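House rules for a robot arm at the kitchen table

Woven baskets are worth a page of rules all to themselves!
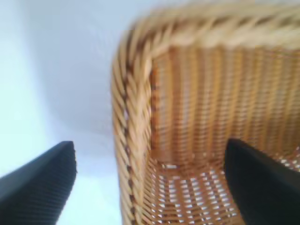
Fingers open wide, with the braided rim in the gap between them.

I keep these rules taped inside the cupboard door, and Liliana Ferri has a copy over at Bortolotti with her own scribbles on it.

Before you start
Clear the floor to 18 inches beyond the arm's full reach. Sleeves up, lanyards off, hair tied back. Know where the stop button is and press it once to check it works - every session, even if you only popped out for tea.

Baskets and other wicker
Bring one finger down inside and one outside, then close slowly. Wicker gives a bit, so start at the lowest grip setting and go up one step at a time. A twisted rim has lovely ridges to hold on to, but run a thumb round it first and snip any loose ends. Keep fingertips clear of an open-weave base, where they can snag.

Lift empty baskets first. Once you've had 3 clean lifts in a row, add a folded tea towel and try again. It's a great feeling when the weight goes up and nothing slips!

Looking after the fingers
Wipe them with a damp cloth and let them dry before parking the arm. Ismail Sqalli wipes his halfway through as well, and I've started copying him. No oil or polish on the gripping faces, please.

Sharing the arm
Whoever starts the program stays within reach of the stop button until it ends. Write any new grip setting in the notebook with your initials. Ours has been going since August and it's already half full.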